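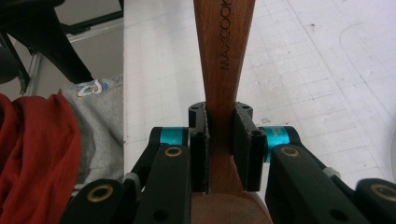
A wooden kitchen utensil with a reddish-brown handle. Photo: Simik

Simik Asks Kitchenware Sellers to Show Their Work on "Lifetime" Claims

Shoppers' group finds few sellers can say what the word means

Simik, a consumer group that reviews household goods, today called on online sellers to stop using the word "lifetime" on kitchen tools unless they can say whose lifetime they mean and what happens when the tool cracks.

The group read 428 product listings for spoons, spatulas and cutting boards in June. Of these, 274 promised a "lifetime" of use or something close to it. Only 35 linked to a written warranty, and four of those explained how to file a claim.

"We wrote to sellers and asked what testing stood behind the promise," said Yolanda Paucar, who led the review. "Most sent back the same sales copy we had just read. One sent a coupon."

Simik did not test any products and takes no position on which tools last longest. It also doubts that a new seal or badge would help much – shoppers already face plenty of those, and few can be checked.

"I would settle for a phone number that somebody answers," said Hammad Pirzada, the group's policy lead.

The full list of questions sent to sellers is available on request. Replies received after publication will be added, including the unhelpful ones.

Press contact: Themis Bakalis, Simik press office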